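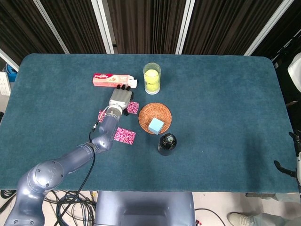
Ngozi Ogunleye는 이 절의 초고를 읽고, 연두를 '노랑과 초록 사이'라고 정의하는 순간 이미 노랑과 초록을 먼저 배운 사람의 머릿속으로 들어가 버린다고 지적했다. 연두라는 말을 일상적으로 쓰는 화자에게 연두는 그냥 연두이고, 두 색의 중간 지점을 계산해서 얻는 이름은 아니라는 것이다. 우리는 이 지적이 무척 반가웠다. 4절 전체가 결국 이 물음 하나를 붙들고 있기 때문이다. 한국어 화자는 노랑에서 초록으로 넘어가는 구간을 몇 개의 이름으로, 어떤 품사로, 얼마나 망설이면서 나누는가?

그림 3. 카펫 같은 청록색 직물로 덮인 탁자. 투명한 유리잔 안의 공은 노랑과 초록의 경계 구간에 드는 색이다.

4.1 명사와 형용사의 분업

한국어 색채어의 가장 큰 매력은 같은 구간을 명사로도, 형용사로도 부를 수 있다는 데 있다. 노랑, 빨강, 파랑, 하양, 검정에는 저마다 짝이 되는 형용사가 있다. 노랗다, 빨갛다, 파랗다, 하얗다, 검다가 그것이다. 그런데 연두에는 그런 짝이 없다. '연둣빛이다', '연두색이다'는 자연스럽지만 '연두하다'는 누구도 쓰지 않는다. 초록도 마찬가지다. 형용사로 초록을 말하려면 화자는 '푸르다'로 건너가거나(그러면 파랑 쪽까지 열린다) '푸르스름하다', '파릇하다', '파릇파릇하다'처럼 촉감과 계절감이 섞인 말을 골라야 한다. 반대로 노랑 쪽에서는 형용사가 넘쳐난다. 노랗다, 누렇다, 샛노랗다, 싯누렇다, 노르스름하다, 누르스름하다, 노릇하다, 노릇노릇하다, 노리끼리하다, 누리끼리하다. 여기서 그치지도 않는다!

그래서 노랑에서 초록으로 조금씩 이동하는 색 띠 위를 걸어가다 보면 품사의 지형이 바뀐다. 처음에는 형용사의 숲이 울창하고, 어느 지점부터 명사만 남는다. 우리가 보기에 이 품사 교체는 색 이름의 교체 못지않게 중요한 경계 신호다. 기존의 색채어 연구가 제시된 색표에 대한 명사형 응답을 주로 모아 온 탓에, 이 신호는 오랫동안 각주 자리에 머물러 있었다.

본 연구에서 수집한 자유 명명 응답은 모두 3,658건이다. 참여자에게는 품사를 지정하지 않았고, "이 색을 어떻게 말씀하시겠어요?"라고만 물었다. 이 중 1,858건이 명사형 응답이었고, 나머지는 형용사형, 비유형('잔디색', '덜 익은 참외 같은'), 그리고 둘 이상을 이어 붙인 복합형이었다. 절반을 조금 넘는 수만이 명사형이었다는 사실부터가 우리에게는 뜻밖이었다. 예비 조사 때는 명사형이 압도적일 것으로 보고 응답지의 칸도 짧게 만들어 두었다가, 참여자들이 여백까지 글씨를 채워 넣는 바람에 본조사에서는 칸을 세 배로 늘려야 했다.

4.2 자료와 절차

자극은 Boltetberg 색표에서 고른 칩을 회색 바탕지에 붙여 만들었다. 노랑 쪽 끝에는 개나리 꽃잎에 가까운 칩을, 초록 쪽 끝에는 여름 솔잎에 가까운 칩을 두었고, 그 사이를 지각적으로 비슷한 간격이 되도록 나누었다. 칩 크기와 바탕지의 밝기는 모든 회차에서 같았다. 조명은 Tierney 관찰 부스의 주광 조건으로 통일했으며, 참여자가 부스 앞에 앉은 뒤 충분히 순응할 때까지 기다렸다가 첫 칩을 제시하였다. 제시 순서는 참여자마다 무작위로 섞었다.

구술 자료는 따로 모았다. 칩을 보고 답하는 과제만으로는 사람들이 실제 생활에서 색을 언제 말하는지 알 수 없다. 밥을 안치면서, 이불을 고르면서, 배춧잎을 떼면서 나오는 색채어를 듣고 싶었다. Besgate 구술 자료실에 보관된 녹취 가운데 살림과 농사를 주제로 한 것 400편을 골라 전사본을 검토했고, 색채어가 들어 있는 발화를 앞뒤 문맥과 함께 뽑았다. 뽑은 발화는 around 같은 외국어 표지가 섞인 번역 녹취를 제외하고 원어 녹취만 남겨 정리하였다. 전사자 두 명이 독립적으로 표시한 뒤 불일치하는 경우는 녹음을 다시 들어 합의했다.

형태 분석에는 Iselis 태깅 도구를 썼다. 이 도구는 '노르스름하다'와 '누르스름하다'를 별개의 표제어로 처리하므로 우리 목적에 잘 맞았지만, '누리끼리하다'와 '누리끼하다'처럼 표기가 흔들리는 말에서는 사람이 손으로 묶어야 했다. 손으로 묶은 목록은 부록 나에 실었다. 부록 나는 이 논문에서 가장 즐겁게 작업한 부분이기도 하다. 표준어 사전에 올라 있지 않은 '노루꾸리하다', '누르팅팅하다' 같은 형태가 구술 자료에서 줄줄이 올라오는 것을 볼 때마다 연구실에서 탄성이 나왔다.

4.3 모음이 하는 일

노랗다와 누렇다의 차이는 흔히 밝기의 차이로 설명된다. 양성 모음은 밝고 산뜻하며, 음성 모음은 어둡고 무겁다는 식이다. 칩 명명 자료만 보면 이 설명은 대체로 잘 들어맞는다. '누렇다' 계열은 채도가 낮고 갈색 기운이 도는 칩에 몰렸고, '노랗다' 계열은 밝고 맑은 칩에 몰렸다.

구술 자료로 가면 이야기가 훨씬 풍성해진다. '누렇다'는 시간이 지났음을 말하는 데 자주 쓰였다. 벽지가 누렇게 되었다, 속옷이 누레졌다, 들판이 누렇다. 앞의 두 예에서는 시간이 대상을 상하게 했고, 마지막 예에서는 시간이 곡식을 여물게 했다. 평가의 방향은 정반대인데 동사의 쓰임은 같다. 여기서 '누렇다'의 핵심은 어두움보다 변화의 결과에 가깝다고 우리는 해석한다. 이에 비해 '노랗다'는 대상이 본래 지닌 색을 말할 때 쓰였다. 병아리가 노랗고 개나리가 노랗다. 예외처럼 보이는 '하늘이 노랗다'는 눈앞이 아찔한 경험을 가리키는 관용 표현으로 따로 분류하였다.

더 흥미로운 것은 '누렇다'가 초록을 밀어내는 방식이다. 녹음 속의 화자들은 배추 겉잎이 누렇다고 할 때, 잎이 실제로 갈색에 가까운지 연한 노랑에 가까운지를 거의 구별하지 않았다. 푸르러야 할 것이 푸르지 않으면 그것으로 충분했다. 한 화자는 "시퍼렇던 게 사흘 만에 누레졌다"고 했다. 이 짧은 문장 안에서 노랑 계열과 초록 계열은 색 띠 위의 이웃으로 만나지 않는다. 싱싱함과 시듦이라는 축의 양쪽 끝에서 만난다. 연두가 들어설 자리는 이 축 위에 없다.

그렇다면 연두는 어디에 있는가? 구술 자료에서 연두는 거의 언제나 시작하는 것들의 곁에 있었다. 새순, 봄 산, 갓 올라온 보리, 돌도 지나지 않은 아이의 배내옷. '연두'라는 한자어의 앞 글자가 연하다는 뜻으로 읽히는 점도 한몫했을 것이다. 어원상으로는 연한 콩의 빛깔이라는 풀이가 널리 알려져 있는데, 우리 자료의 화자들이 콩을 떠올린 흔적은 드물었다. 그들에게 연두는 콩보다 나무에 속한 말이었다.

4.4 경계에서의 망설임

칩 명명 과제에서 우리는 응답의 내용과 함께 응답이 나오기까지의 말더듬, 고쳐 말하기, 덧붙이기를 모두 기록했다. '어, 노랑, 아니 연두' 같은 발화는 응답 분류에서는 연두로 처리되지만, 경계의 위치를 아는 데에는 '연두' 한마디보다 훨씬 많은 것을 알려 준다.

고쳐 말하기는 예상대로 노랑과 연두 사이에서 가장 많이 나타났다. 그런데 방향이 고르지 않았다. 노랑으로 시작해서 연두로 고치는 경우가 그 반대보다 뚜렷이 많았다. 연두와 초록 사이에서는 이런 비대칭이 보이지 않았다. 우리는 이 결과를 형용사의 유무와 연결하고 싶다. 노랑 쪽에는 입에 먼저 올라오는 형용사가 풍부해서 화자는 일단 '노르스름...' 하고 말을 꺼낸 뒤, 그 말이 칩을 다 담지 못한다고 느끼면 명사인 연두로 갈아탄다. 연두와 초록은 둘 다 명사이므로 어느 쪽에서 출발해도 드는 힘이 비슷하다.

이 해석을 뒷받침하는 사례로 복합형 응답이 있다. '노르스름한 연두'는 자주 나왔지만 '연두스름한 노랑'은 드물었고, 그렇게 말한 참여자도 곧 웃으며 다른 말을 찾았다. 수식하는 자리는 형용사가 차지하고, 수식받는 자리는 명사가 차지한다. 문법이 경계의 한쪽을 더 넓게 열어 두고 있는 셈이다. 색을 지각하는 능력에는 이런 기울기가 없을 텐데, 말로 옮기는 순간 기울기가 생긴다. 이 부분을 처음 도표로 그려 보았을 때의 즐거움을 아직도 기억한다.

비유형 응답은 또 다른 재미를 준다. 경계 구간의 칩에 대해 참여자들이 끌어온 사물은 대부분 먹을 것이었다. 덜 익은 참외, 청포도, 풋사과, 배추 속, 완두콩 삶은 물. 그 밖에는 형광펜과 테니스공이 눈에 띄었다. 테니스공은 특히 갈리는 사물이어서, 같은 공을 두고 어떤 이는 노랑의 예로, 어떤 이는 연두의 예로 들었다. 그림 3의 유리잔 속 공과 같은 색을 두고 노란 공이라 하는 사람과 연두색 공이라 하는 사람은 서로의 말을 듣고도 대개 별다른 불편을 느끼지 않는다. 이름이 갈려도 대화가 굴러가는 이 느슨함 역시 색채어의 중요한 성질이다.

4.5 배경과 용기의 문제

칩 과제의 결과를 일상의 사물로 넓힐 때는 조심할 점이 있다. 색은 혼자 놓이는 법이 없다. 바탕이 푸른 기운을 띠면 그 위의 노랑 계열은 더 따뜻하게 보이기 쉽고, 바탕이 따뜻하면 같은 색이 더 푸르게 보이기 쉽다. 그림 3에서도 바탕은 청록이며, 투명한 잔은 안에 든 공 때문에 전체가 밝은 노랑으로 보인다. 공을 가리켜 물으면 노랑과 초록 사이의 말이 나올 법한 색인데, 잔을 가리켜 물으면 노랑 쪽 말이 더 쉽게 나올 수 있다. 묻는 대상이 달라지면 이름도 옮겨 간다.

구술 자료에도 이와 통하는 대목이 있다. 장아찌를 담근 유리병을 두고 한 화자는 "병이 노르스름해지면 먹어도 된다"고 했다. 색이 변하는 것은 병이 아니고 속의 국물인데도 그는 병을 주어로 삼았다. 기름병, 꿀단지, 매실청 병에 관한 발화에서도 같은 구조가 되풀이되었다. 담긴 것의 색을 담은 것에 돌리는 이 습관을 우리는 '용기 귀속'이라 부르기로 한다. 용기 귀속이 일어날 때 쓰인 말은 거의 모두 형용사였다. '병이 노르스름하다'는 되지만 '병이 연두다'는 어색하고, 굳이 말하려면 '병이 연둣빛이 돈다' 정도가 된다. 앞에서 본 품사의 분업이 여기서도 모습을 드러낸다.

용기 귀속이 한국어에만 있는 현상인지는 이 자료만으로 알 수 없다. 색채 형용사와 색채 명사가 뚜렷이 갈리지 않는 언어에서 같은 과제를 해 보면 무척 흥미로울 것이다. Ogunleye는 이에 대해, 그런 언어에서는 주어 자리보다 동사의 시제나 상에 흔적이 남을 수 있으니 형용사만 들여다보지 말라고 조언했다. 후속 조사 설계에 이 조언을 그대로 반영하였다.

4.6 남는 문제

첫째, 세대 차이를 충분히 다루지 못했다. 구술 자료의 화자는 대부분 고령이고 칩 과제의 참여자는 대부분 청년과 중년이어서, 두 자료의 차이가 과제의 차이인지 세대의 차이인지 깔끔하게 가르기 어렵다. 고령 참여자를 대상으로 한 칩 과제를 6월에 추가로 진행할 계획이며, 이때는 실내 조명과 부스 조명을 모두 써 볼 생각이다.

둘째, '푸르다'의 폭이 문제로 남는다. 이 말은 하늘과 바다와 풀과 솔잎을 모두 품는다. 우리 색 띠는 솔잎에서 끝나므로 '푸르다'의 절반만 본 셈이다. 띠를 청록까지, 나아가 파랑까지 늘이면 명사만 남았던 구간 다음에 형용사가 다시 무성해지는 지점이 나타날 것으로 예상한다. 그림 3의 바탕 같은 청록이 바로 그 재진입 구간의 후보다. 만약 그렇다면 연두와 초록은 두 형용사 숲 사이에 놓인 명사의 골짜기가 된다.

셋째, 표기의 흔들림을 묶는 기준을 더 다듬어야 한다. '노리끼리하다'와 '노르끼리하다'를 한 표제어로 본 결정에 대해서는 연구진 안에서도 의견이 갈렸다. 발음의 차이가 지역 차이와 겹치는지 확인하려면 녹취마다 화자의 출신 지역을 다시 조회해야 하는데, Besgate 자료실의 오래된 녹취 일부에는 이 정보가 비어 있다. 비어 있는 항목은 표 5에서 별표로 표시하였다.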